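Kitchen cell: tips for keeping it running

Last tidied 2021-07-08. Add to it, don't rewrite it. If you disagree with something put your name next to it.

**Before you start anything**

- Arm parked, E-stop in. Both. Parking alone isn't enough, the brakes on joint 2 hold but they creep.
- Key out of the Hosoda controller and in your pocket. Not on the shelf.
- Shout if someone's at the desk. Abrehet had a job queued last time and we lost it.

**Wiping down**

Damp microfibre, drop of washing-up liquid, wrung out hard. White covers mark if you use the orange kitchen spray, goes a sort of tea colour and never comes back. Go round the seams with a cotton bud. Don't push the cloth into the seam, you'll lift the seal.

Ports: dry brush only, cap back on after. Caps live in the jam jar. If the jar's empty a bit of electrical tape will do overnight, no longer, the glue creeps into the thread.

Flour is worse than grease. Hoover it first, small nozzle. Wet flour in a joint gap sets like filler and Tatsuya spent most of an afternoon with a wooden skewer getting it out. (Wooden. Not a screwdriver.)

**Joint grease**

Only the Bireck tub, the small one. Pea-sized bit on the wrist, twice that on the elbow. Run slow, full sweep each way, wipe what comes out. Grey is fine. Glittery isn't, stop and tell Fumiko.

Every 1,000 cycles on the wrist. The counter is on the second page of the pendant, press the arrow, wait, it's slow. Write the number on the card when you're done, it doesnt log itself.

**Matching the room to the sim**

Always run the reach check in the sim kitchen before the real one. Takes three minutes and saves a wrist. Load the corner layout, the one with the fridge on the right, and look from the arm's side before you press go.

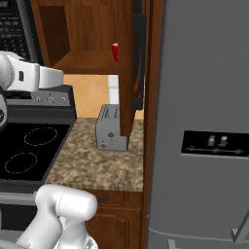

*Sim kitchen, corner layout. Toaster at the back, part of it behind the wooden panel.*

Things to check while you're in there:

- Counter height. Tape measure on the real one, both ends, front edge. Ours drops 5 mm towards the fridge end and Chiến packed the file to match, so if you've reloaded the default you have to put the offset back in.
- Toaster. In the sim it stands right against the wall. In the room it wanders, people make toast. Push it back, line up with the pencil marks.
- That side panel coming down off the upper cupboard. Elbow clears it going in and not always coming out. Do the return path as well. Most folk only do the way in!!
- Tall handle up on the cupboard front. Treat it as a solid block in the collision list, a bit fatter than it looks.
- Oven door handle and the lower link. Keep the link high until the base has turned, then drop.

If the sim passes and the real one doesn't, suspect the base before the file. Bolts first. Then the rubber pads, they squash in hot weather. Then the file.

**Base bolts**

Go round corner to corner, not in a circle. Snug all of them, then go round again with the torque wrench. Paint pen line across each head and onto the plate so you can see at a glance if one's moved. Old lines come off with nail varnish remover, Kazue has some, ask first.

**Cables**

Loose loops at the elbow, hand's width of slack. Velcro, no zip ties. Zip ties cut in and you wont see it until the camera drops out halfway across the hob. Check the sleeve where it rubs, quick feel with your fingers with the power off. Rough patch = new sleeve. Spares are in the Clundix drawer under the kettle.

**Faults we get over and over**

*Code 128 at start up.* Door switch. Open it, shut it properly, try again. If it comes back clean the contact with a pencil rubber.

*Gripper closes but slow.* Air line kinked behind the bench. Has been every time so far.

*Knocking noise at low speed.* Loose cover screw usually, not the gearbox. Put a finger on each cover in turn at crawl speed with someone else holding the enable switch. Stops when you find it.

*Pendant frozen.* Leave it. Count to thirty. Then hold power. Pulling the plug loses the home position and you'll be re-homing till teatime.

**Re-homing, short version**

Slow mode. Base, shoulder, elbow, wrist, in that order. Line up the scribed marks, use a torch from the side so the groove throws a shadow. Save. Save again under the Istanum folder, the first save doesn't always stick. Then the reach check, from the top.

Full strip-down of the wrist is booked for October. Don't start it early, the seals aren't here yet. - F. Nishimura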